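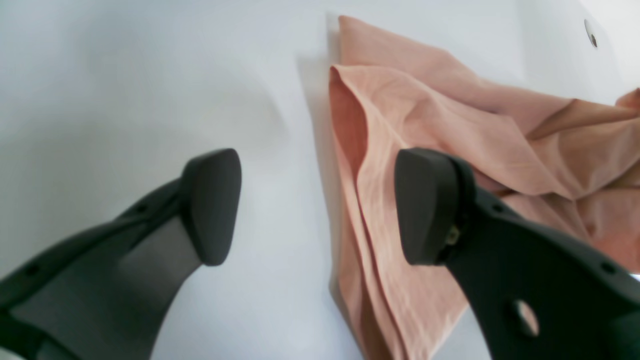 Wrist cam, one pad on the shirt and the other over bare table

Two-arm shirt folder keeps throwing code 134 and then the other arm keeps pulling, help!

udside_hobbyfolder
Posted 23rd July

Hi all, long-time reader, first time I've been stuck badly enough to ask. I help run the folding bench at Udside (it's a small shared workshop, we do automation stuff on the cheap) and we have a pair of arms set up over a big white table to straighten out and fold t-shirts. Grippers are the Mamis parallel ones, everything is run from a Ragnarsson controller.

It ran great for weeks. I mean really great, I was bragging to everyone. Then at cycle 1,133 it stopped with code 134, which my manual just calls "grip mismatch." Fine, whatever, I cleared it and carried on. Except now it comes back all the time, and the part that bothers me is what happens right before the stop. One arm decides it has the shirt when it doesn't, the other arm does have it, and the one that has it drags the whole shirt sideways toward its own side. Yesterday it pulled so hard the wrist twisted and the cable loop snagged on the bracket. I hit the stop button, and I don't want to find out what happens if I'm slower next time.

The pink shirt is our test shirt and it's had a rough life. It's soft cotton and it loves to fold over on itself, so the robot often starts from something like a flap turned over on top with a big saggy lobe at the bottom edge. That never used to be a problem!
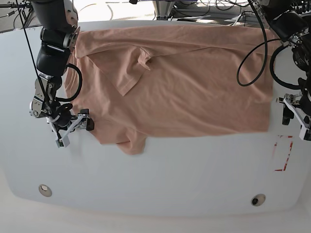 What I've tried so far

Cleaned the finger pads with a damp cloth. Restarted the controller (a lot). Turned the grip force up from 40 to 59, and that made the dragging worse, so I put it back. Swapped to a different shirt and got the same code. I have not touched the camera calibration because last time I did that it took me a whole evening and I was very grumpy about it.

Is this a gripper problem or a vision problem? And is there some setting that makes both arms stop together? I kind of assumed they already did.

sturnness_bench

Ooh, I know this one, or at least I know its cousin. We have the same controller at Sturnness and had the same code last December.

First, please stop running it in auto until you've sorted out the stop. On our version of the Ragnarsson software the 2 arms are NOT linked for faults out of the box. Each one only stops itself. So arm A throws the code and freezes, and arm B happily finishes its move with the shirt still in its fingers. If you go into the safety page there's a line called "group stop" and ours was set to "own arm." Change it to "all arms," save, then power cycle (it doesn't take effect until you do, which cost me an afternoon). Then test it with no shirt on the table, at the lowest speed, hand on the button. Trip a fault on one side and check the other side freezes too. Then trip it from the other side, because I only tested one direction the first time and felt pretty silly later.

One warning: group stop is not the same thing as your emergency stop, and it shouldn't be what you count on when somebody is reaching in. If you need to free that cable, press the big button first and keep it pressed in while your hands are anywhere near the wrists.

OK, now the actual grip thing. Look at your wrist view again. One pad is down in the bunched-up cloth and its partner is out over plain table. If the fingers close from there you could easily end up with a tiny pinch, or no pinch at all and the fingers just sliding along. I'd bet your pick point is off to one side. That would be vision, or a bumped camera mount, more than the gripper itself. Here's what I'd do, in order:

1. Check that the camera mount screws are snug on both wrists. Ours had worked loose.

2. Jog each arm down to a mark on the table (you've got that red tape, use a corner of it) and see if the fingers land where the screen says they should. Do it slowly!

3. If they land off to the side, redo the calibration. I know, I know. Put some music on.

4. Only after that, look at the "closed width" limit. It's how the gripper decides it has something. If it's too generous, closing on nothing counts as a grab, and that sounds a lot like your arm that "decides it has the shirt."

Leave the force alone. More force just means it pulls harder when it's wrong.

mamis_owner_2

Mine did this and I replaced the pads and it went away. Might be worth a try, they're cheap.

plainweave

Agree with sturnness on the stop setting, that's the scary bit. I'd add: put a travel limit on the drag move. I let mine go a hand's width after closing, then it has to check the camera again before it goes any farther. It makes each fold slower and I don't care.

Also look at your cables. You've got long loops coming down over the shirt on one side and another one by the wrist on the other. They need some slack, sure, but I'd clip them in closer to the arm and then run each wrist through its full twist by hand with the power off. If a loop catches on anything, move the clip. And check the one that snagged for a nick in the jacket before you power up again. A half-broken signal wire can give you all sorts of weird codes, and you'd be recalibrating forever and blaming the camera.

udside_hobbyfolder

Group stop was on "own arm." Yikes. Changed it, tested both directions with an empty table, both arms freeze now. The right wrist camera mount was loose too, I could wiggle it with one finger. Calibration is tonight's job, so wish me luck, and I'll look over that cable before I start.

Related topics
Gripper says closed but nothing in it
How much slack for wrist cables?
Code 134 after software update
Best practice shirts for folding robots
Ragnarsson controller won't save safety page

Contact us | Community rules | Copyright the posters | Back to top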